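Sullonby, episode 147 — did Neta know about the letter?

radek_m
Just caught up. Neta hides the letter from Halász, then tells her sister she never saw it. I think she read it weeks ago and is protecting him until the hearing. 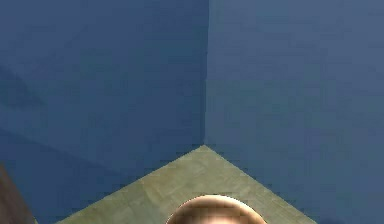
The clue for me is that she asked about the Haltell house before anyone had mentioned it to her.

teapot12
Don't agree. Her brother mentioned the house at the wedding, episode 12 or near it. She's scared, and she lied badly.

jhavlicek
He said "the house". He didn't say Haltell. I rewatched it last night.

teapot12
Fair enough, but there's only one house they ever argue over.

Marrow
Can we talk about the money? Halász owed 800 in the spring and now it's 2,000. Either there's a second loan or the writers forgot.

radek_m
Second loan. He signed something at the garage.

Marrow
That was the van.

jhavlicek
It was the van. I still think Neta read the letter though. She folds it up again along the old creases.

teapot12
Anyone would do that. When's the hearing meant to be?

radek_m
April, going by what the solicitor said. So we've got weeks of her not telling him.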